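Skaltbridge Settlement Agreements, README

Release of 20 June 2011

What this is

A collection of 781 settlement agreements from civil disputes that ended in mediation or arbitration. Most are landlord and tenant matters, unpaid invoices and small construction claims. Each agreement is stored as one plain text file, with a matching row in index.csv.

The files were given to the project by law offices that had the written consent of both sides. Names of parties, street addresses and account numbers were replaced with tags such as PARTY_A and ADDRESS_1 before anything was added to the set. Dollar amounts were left as they were.

Columns in index.csv

file_id — matches the name of the text file
dispute_type — one of nine codes, listed in codes.txt
process — mediation, arbitration, or both
days_to_pay — the payment period written in the agreement, blank if none
confidential — yes or no, going by whether the agreement has a confidentiality clause
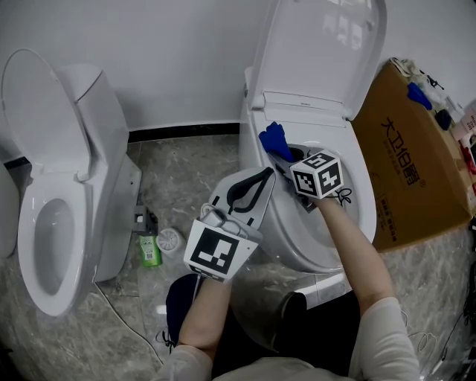
Halima Shemweta

How the labels were made

Two readers went through every agreement separately. Where they disagreed, Afshin Naseri read the file and made the final call. Most disagreements were over dispute_type, where a repair claim and a rent claim often sit in the same document. In those cases the code follows the claim with the larger dollar amount.

The first 100 files were labeled in April under an older version of codes.txt and have been redone. If you have a copy from before this release, please replace it.

Known problems

Agreements of more than 1,000 lines were split into parts. The parts share a file_id and end in _a, _b and so on. Exhibits are missing from many files, even where the text refers to them. A payment period written as "one month" was entered as 30 days. Scanned pages were run through text recognition and still have errors, mainly in tables and signature blocks.

Use

Free for research and teaching. Do not try to identify the parties. Nothing in the set is legal advice, and the wording should not be copied into a live agreement without a lawyer's review.

Corrections go to Carmela Pacheco. Please include the file_id.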